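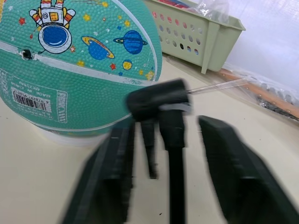 Sandrine Maillard says the new Plavside album was finished twice, and that listeners will get the second version. The singer and guitarist confirmed Thursday, December 15, 2022, that the folk quartet's third record, Tidomton, will come out in April on the Osten label.

The band had mixed all 11 songs by early summer, then went back and recorded the vocals again with all four members standing around one microphone. Two songs were dropped along the way and a waltz, "Huenchumán," was added. It runs close to seven minutes and closes side two.

The first pressing is limited to 300 vinyl copies, numbered by hand. A download will be sold the same day – there are no plans for a CD. 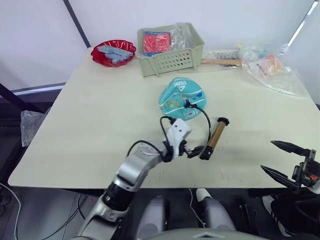 It was the harmonies that had to change, according to Ysaline Lecomte, who felt the earlier takes were too clean. "We sounded like four people in four different rooms," she said. "Some of the new ones have a chair creaking in them, and we left it."

Lecomte plays fiddle on most of the record and sings lead on three songs. Maillard wrote the rest of the lyrics, apart from one traditional ballad the group has been playing live since its first shows. 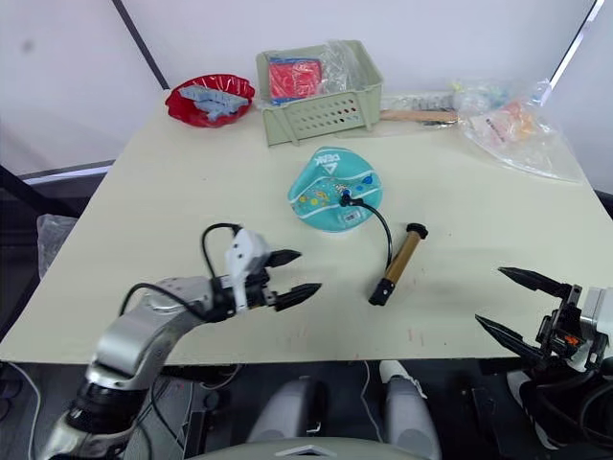

Two robot arms at a cream-colored tabletop.

Plavside will play the album from start to finish at a release show in a 258-seat hall, with the date to be announced by the label. A short run of club shows follows. Advance orders for the vinyl open next month, with a limit of two copies per buyer.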